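Tables and Finishes: Notes from the Wernley Workroom

The meeting tables at the Wernley building have now been refinished, and the last of them went back into use in July. Members who book the rooms have asked what was done and how the tops should be looked after, so the main points are set out in this item.

The old finish had worn through in the places where people sit. Water marks had gone into the wood along the front edges, and two of the tops had gone sticky from years of spray polish. Replacing them was considered. The quote from Trakel for new tables came to $3,888 before delivery, and the wood underneath the old finish was sound, so the decision was made to strip and recoat what we had.

Volkan Canpolat did the work over the summer in the back half of the workroom. He took each top off its base, scraped and sanded it by hand, wiped it down and left it overnight before the first coat. The color is a warm brown with some orange in it, close to what the tables had when they were bought. McGrath supplied the stain and the clear coat. We have kept one unopened can of each on the bottom shelf of the supply closet for touch-ups.

The finish is glossy. A few people would have liked a duller surface, and that was discussed, but a gloss coat wipes clean more easily and the building already had the material on order. The drawback is glare. With the ceiling lights on full, a bright spot shows on the tabletop, and a screen standing on the table will reflect in it too. Turning the lights down one step on the wall dimmer takes care of most of it. Moving your chair a little to either side also helps.
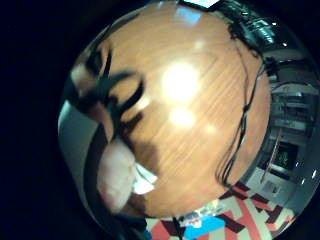
Cables are the other thing to watch. Most groups now bring equipment that has to be plugged in, and the outlets are along the wall, so cords end up running over the wood and off the edge. A cord lying on the finish does no harm. A cord dragged across it with a metal plug on the end will leave a scratch, and there are already two of these on the table nearest the door. Please lift cords when you move them, and unplug at the wall before you pack up.

Boxes and power supplies should have rubber feet or a cloth under them. There is a stack of felt squares in the drawer by the sink. Power supplies that run hot should go on one of the cork mats, which are kept in the same drawer. A clear coat can soften under steady heat, and a ring left that way does not rub out.

For daily cleaning, use a soft cloth that is slightly damp and then a dry one. Do not use spray polish, glass cleaner or the blue wipes from the front desk. Tape should not be put on the tops at all, including painter's tape. If you need to mark positions on a table, use a sheet of paper underneath.

Drinks are still allowed. Coasters are on the windowsill.

The tops measure 54 inches across, and the table covers from the Prerkport sale fit them with a few inches of overhang. Covers should be put on for craft sessions and any work with glue or paint. They can be shaken out and hung on the hooks behind the door afterward.

Scratches, rings and loose legs should be written in the repair book with the room and the table noted. Small marks can be touched up in place and take an evening to dry, so a table may be out of use until the next morning. The four folding tables in the hall closet can be used in the meantime, and they do not need to be booked.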